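About Potov Repair & Reuse

Potov is a repair and resale shop for office equipment, located in Larnovano. We fix desktop computers, printers, label makers and desk phones, and we sell used machines that have been through our bench. We also run evening classes for people who want to do this kind of work at home.

The business started as a typewriter and adding machine counter inside the Akande stationery store. When the store closed, we took over the back half of the building and kept the same phone number. Computers became most of the work within a few years. We still take in typewriters, but please call first, as ribbon and platen parts can take weeks to arrive.

What we do

Most of our customers are small offices, churches, clinics and schools within an hour's drive. They usually bring in machines that are five to ten years old and want to know if they are worth fixing. We charge a flat fee to look at a machine and write up what we find. If you go ahead with the repair, the fee comes off the bill. If you don't, you keep the write-up and can take it anywhere you like.

Last year we closed 1291 repair tickets. Nearly 600 of those were desktop towers, and the rest were mainly printers.

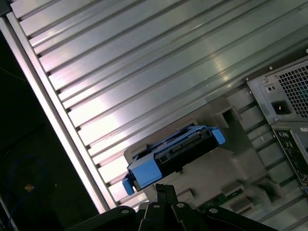

Inside a desktop tower with the case open.

We do not do phone screens, televisions or game consoles. Paltis, two doors down, handles phones and tablets, and we send people there often.

Used equipment

Every machine we sell has had its drive wiped and comes with a 100-day warranty on parts and labor. Prices are on the tag. We buy from offices that are moving or closing, and we can pick up lots of ten or more. For smaller lots, drop-off is at the side door during business hours. Please remove any paper, toner and personal items first.

Evening classes

The basic class meets on Wednesday at 6:30 p.m. and runs for six weeks. It covers power supplies, memory, drives, fans and how to read an error code. Tools are provided. A second class on printers is offered once a year, starting after the December holidays. So far 147 people have finished the basic course, and two of them now work here.
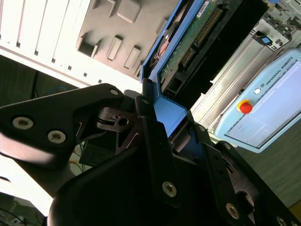 Black plates and silver socket screws, up close.

Visiting us

The front counter is open weekdays from 9 to 5:30 and Saturdays until noon. Parking is behind the building. The ramp is on the parking lot side, and there is a bell if you need help carrying something in. Bring the power cord for printers and label makers. We have cords for most desktop computers.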